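Search this site: type a keyword and press enter

Keeping your payroll records straight: speaker notes
Posted in February by Laurinda Carrilho

Good morning, everyone, and thank you for coming out so early (there is more coffee at the back, do go and get some while I find my glasses). I've been running payroll in Wostgate for longer than I care to admit, first at Salgado and now on my own, and I still get a little flutter at the end of the tax year, so if you do too, you're in good company!

Let me start with holiday pay, as it's what people ring me about most. Last year I sat down with a bakery that had 554 payslips in a shoebox and two different ways of working out a day's leave, depending on who had been in the office that week. Both had been done with great care. They simply didn't match, and it took us most of a fortnight to put right.

(Pause here. Ask who keeps their leave records on paper. Be nice about it.)
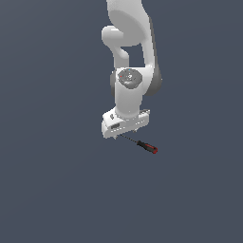
Slide 2: White robotic arm, computer-rendered

So, on to starters and leavers. Please write down the start date on the day itself, and get the bank details from the person directly, in writing. When somebody leaves, work out the untaken holiday before you run the final pay, and let them see your sums. I had a lovely man at Brodico who sent his out with a handwritten note, and I don't think he ever had a query back.

Then there's overtime. Agree a cut-off, put it on the wall and stick to it, even when the warehouse manager comes in at five with a sheaf of timesheets and a sorrowful face. Late hours go into next month. I know, I know, it feels mean the first time.

(If short of time, skip to pensions and take questions at the end.)

2 comments

Gonçalo Figueiredo
Lovely talk, Laurinda. Do you count bank holidays in the leave total or keep them apart?

Zulmira Amaral
We keep them apart, Gonçalo, in their own column. Could the pensions notes go up as well, please? I had to leave for my train.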